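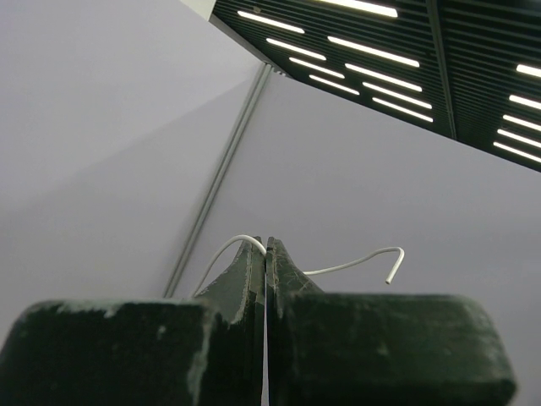
Plavport, September

Tariff comparison, second pass. Loaded the Lelero and Solís retail plans into the sheet and ran both against the 1000 kWh test household. Lelero comes out cheaper on usage but the daily supply charge eats most of it — gap is down to $9 a month. Under 200 kWh the order flips and Solís wins.

Vevow still hasn't sent its off-peak rates. Their fact sheet lists two controlled-load tariffs with the same code, so I've left both cells blank and coloured them yellow. Please don't fill them from last year's file.

Solar feed-in not modelled yet. Solís pays a higher rate up to a daily cap, then drops — need to check whether the cap resets at midnight or on the meter read.

To do: rerun with GST included, email Vevow again.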